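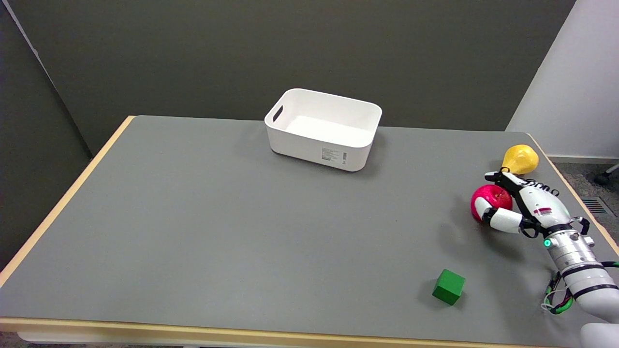

*Fig. 2. Mano en el agarre de la manzana; contenedor vacío al fondo de la mesa.*

### 6.2 Ensayo de agarre y depósito

1. Coloque el contenedor, la manzana, la pera y el cubo verde sobre la mesa.
2. Cargue el perfil `Polidley` y ejecute 20 repeticiones por objeto.
3. Anote cada depósito como válido o fallido.

**Nota:** el cubo se evalúa en una serie aparte.

**Precaución:** detenga el brazo antes de recolocar objetos.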